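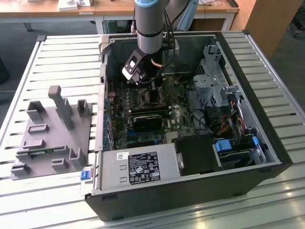
Prestemow reckons anything with a green motherboard and a drive bay that size is only good for parts, and to be fair that was the first reply I got when I mentioned my plan on the other board. I'd still like a second opinion before I give up on it.

I've got an old black tower that came out of an office clear-out. I've had it on its side with the side panel off for a couple of evenings and I want to turn it into a quiet box for music and family photos. It has a graphics card I don't need, a silver power supply along one end of the case, and a metal drive cage with plenty of holes in the sides. It runs, but it whines, and after 22 minutes or so of copying files the fan goes up and stays up.

What I'd like to know:

Can I just take the graphics card out and use whatever video socket is on the back of the board? I've tugged at it gently and it doesn't want to come.

Is it worth swapping the power supply for a quieter one, or do these office machines use odd connectors?

And the blue plastic tabs by the drive bay – do I squeeze them or slide them? I'm scared of snapping one, they feel a bit brittle.

Budget is 54 quid all in. I'm fairly handy but I've never done more than add memory.

Thanks in advance!

Posted by todska_shed

jelinek_fan_club

Don't tug the card! There'll almost certainly be a catch at the inner end of the slot, and on office towers there's often a second one at the back holding the bracket down. Mains lead out first, hold the power button in for a few seconds, then undo the back one, press the little catch in the slot with a fingertip or a wooden lolly stick, and lift the card straight up. If it still feels stuck, look for a power cable plugged into it. I once spent ten minutes swearing at one of those.

Before you put it away, check that there really is a video socket on the back of the board, and that it gives you a picture with the card out. Some processors have no graphics built in at all, and then the card has to stay.

With the tabs, it depends on the maker, but blue usually means "this bit is meant to be moved by a human", so that's a good start. On mine you squeeze the two sides of the drive carrier together and pull the whole thing out. If yours don't squeeze, try sliding them away from the drive. If they're brittle, bring the case indoors for an hour before you have a go, as cold plastic snaps far more easily. I broke 2 in my garage one winter and the drive has been held in with a cable tie ever since (works fine, looks awful).

I'd leave the power supply alone for now. Read the label on it and compare the plugs before you buy anything, because plenty of office machines use a shape or a plug that nothing in the shops matches. You can get adapters but there goes your budget.

Start with the dust. Soft brush, a can of air, and hold the fan blades still with a finger while you blow. Then take the cooler off the processor, wipe off the old grey paste and put fresh on. A tube costs me 7 quid and does several machines. That fixed the whine on my Ister completely, and I'd been all set to bin it.

ister_owner_too

Just buy a new one. Life's too short.

prestemow_pete

I'm the one who said parts only, so I'd better stick my oar in. Fair enough if it's for music and photos, it'll cope with that. My worry was more the electricity if you leave it on day and night. Set it to sleep when it's idle and you'll be all right.

I agree with leaving the power supply, except I'd listen to it first. Put the end of a cardboard tube to your ear and point the other end at each fan in turn, keeping your fingers and sleeves well out of the way. If the whine's coming from the supply, don't open it up, even unplugged – replace it or live with it. If it's the old hard drive, swap that for a solid state one and you'll get your peace and quiet and a faster machine in one go. A small one should come in under your budget, and you can keep the old drive for the photos as a spare copy.

Oh, and tidy the cables while you're in there. A loose bundle drooping over the board doesn't help the air get through. I use the paper-covered wire ties off bread bags with the ends tucked well in, though proper cable ties are safer.

Let us know which fan it was.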